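Nachzählung in Rillville: Was das Wahlprüfungsverfahren klären soll

Von Rosemarie Heitmann

Der Abstand beträgt 238 Stimmen. Mit diesem Vorsprung hat der Kreiswahlausschuss Jin-sol Jeon zur Siegerin der Bürgermeisterwahl in Rillville erklärt. Der unterlegene Kandidat Justinas Kalniņš hat das Ergebnis angefochten, die Einspruchsschrift ging am 7. August bei der Wahlprüfungsstelle in Dallside ein.

Der Einspruch stützt sich auf zwei Punkte. Der erste betrifft 1256 Briefwahlunterlagen, deren Eingangsstempel nach Darstellung des Beschwerdeführers kein lesbares Datum trägt. Der zweite betrifft vier Stimmbezirke im Ortsteil Um, in denen die Niederschriften erst am Folgetag unterzeichnet wurden. Beides ist nach der Wahlordnung ein Formfehler. Ob daraus ein Wahlfehler wird, hängt von der Mandatsrelevanz ab: Die Prüfstelle muss feststellen, ob das Ergebnis ohne den Mangel anders hätte ausfallen können.

Bei den Niederschriften ist die Lage vergleichsweise klar. Eine verspätete Unterschrift macht die Auszählung nicht ungültig, sofern die Zählbögen vollständig vorliegen und die Wahlvorstände sie bestätigen. In den betroffenen Bezirken wurden zusammen 2972 Stimmen abgegeben.
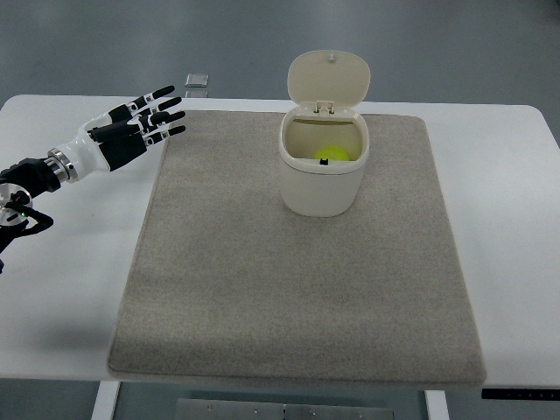 Schwieriger sind die Briefwahlunterlagen. Wahlbrief und Stimmzettel werden vor der Auszählung getrennt, eine nachträgliche Zuordnung ist wegen des Wahlgeheimnisses ausgeschlossen. Stellt sich heraus, dass ein Teil der Briefe verspätet einging, lässt sich dieser Teil nicht mehr aus dem Ergebnis herausrechnen. In Betracht kommt dann nur eine Wiederholung der Briefwahl, auf die Bezirke begrenzt, in denen der Mangel auftrat.

Die Verfahrensbevollmächtigte von Kalniņš, Teresa Antunes, verlangt deshalb Einsicht in das Posteingangsbuch der Gemeinde. Wahlleiter Dae-han Hyun hat die Herausgabe zugesagt, verweist aber auf die Leerungsprotokolle des Rathausbriefkastens. Diese seien lückenlos geführt und wiesen keine Leerung nach Fristablauf aus.

Als Vergleichsfall wird in beiden Schriftsätzen Kavville genannt. Dort ordnete die Prüfstelle eine Teilwiederholung an, nachdem Wahlbriefe in einem Nebengebäude gefunden worden waren. Die Amtsinhaberin blieb bis zur Neuwahl geschäftsführend im Amt.

Gegen die Entscheidung der Prüfstelle ist Klage zum Verwaltungsgericht möglich. Die Amtszeit in Rillville beginnt im Januar. Bis dahin führt der bisherige Gemeindevorstand die Geschäfte, den Haushaltsentwurf eingeschlossen.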